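El planificador que aprende a esperar

Vaciar un cajón de objetos mezclados sigue siendo un problema de software mal cerrado. La mecánica de la mano está resuelta para casi todo lo que cabe en ella; lo que falla es la decisión previa: qué objeto, desde qué lado y con qué margen respecto a las paredes. En Nudell, el paquete que mantiene el grupo de Meinrad Eder, esa decisión ocupa 455 milisegundos por ciclo. Buena parte se gasta en descartar.

El sistema parte de una nube de puntos segmentada. Para cada segmento genera candidatos de agarre, los puntúa y elimina los que harían chocar los dedos o la muñeca con el contenedor. De los 355 candidatos de un ciclo típico sobreviven muy pocos, sobre todo cuando el objeto queda cerca de un borde. «La pared es el peor vecino», dice Eder. «No se mueve y además refleja.» 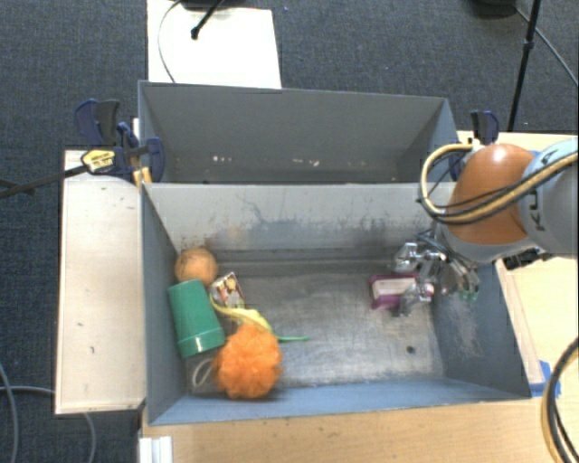

Proltwood, 11 de marzo de 2019

La celda de pruebas trabaja con dos cajones metálicos contiguos y un brazo KUKA rematado por una mano de varios dedos. El repertorio es deliberadamente incómodo para la percepción: un vaso de plástico verde tumbado junto a la pared, una pelota naranja claro, una esponja de malla cuyo contorno nunca sale igual dos veces. Una caja pequeña de color magenta, con los dedos ya colocados a su alrededor, es un caso más amable, porque sus caras planas dan normales estables.

El metal desgastado del fondo complica la segmentación. Los reflejos suaves producen puntos falsos por debajo del plano real, y la primera versión los interpretaba como objetos finos. Barbara Zawadzka reescribió en febrero el filtro de fondo: ahora el plano se ajusta una sola vez, con el cajón vacío, y todo lo que cae por debajo se elimina sin consultar la intensidad.

El otro cambio afecta al control. Vatel, la capa que ejecuta las trayectorias, cerraba todos los dedos a la vez. Desde la versión 7 los cierra por separado y detiene cada uno al detectar contacto — un umbral de par, sin sensores táctiles. Si pasados 2 segundos no hay contacto suficiente, abre, retrocede y devuelve el control al planificador, que penaliza la zona durante el ciclo siguiente.

Philomena Keane, encargada de la integración, reconoce que el umbral aún se ajusta a mano para cada clase de objeto. Con los blandos el par crece despacio y la detección llega tarde. Rónán Ó Dálaigh prefiere usar la derivada del par; la rama existe, pero todavía no se ha fusionado con la principal, a falta de repetir los ensayos con el registro completo de la muñeca.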